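Open Courts Reporting Project
Progress report to the Skalirberg Fund
Prepared by Jaqueline Zavala, 07/07/2019

Summary
The project tracks court orders that restrict what local newspapers can publish. The fund is paying for two part-time researchers and the cost of obtaining court records. Work is on schedule except for the records from Luvwood County, covered below.

Records collected
We have logged 90 orders so far. Of these, 38 were issued without notice to the newspaper involved, and 23 are still in force. Refugio Maldonado checked each entry against the clerk's docket. Sealed files are listed by case number only.

Luvwood County moved its civil files to a new system in the spring and stopped taking requests by mail. Leopoldo Salinas now goes to the clerk's office in person — slower, but the copies are complete. We expect to have the missing files in August.
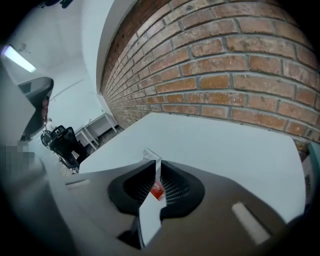 Legal review
Lempi Oksanen has read the draft guide for editors and asked for changes to the section on anonymous parties. She wants it made clear that a statement made in the legislature may be protected while a news report repeating it may not be. The section is being rewritten. Evaristo Bautista will send the new version to the three papers that agreed to test it.

Budget
Spending on salaries is as planned. Copying fees are higher than we allowed for, and we ask to move money from the travel line to cover them. No increase in the total grant is requested.

Next steps
Finish the Luvwood entries. Send the revised guide to the test papers. Deliver the full log to the fund with the final report.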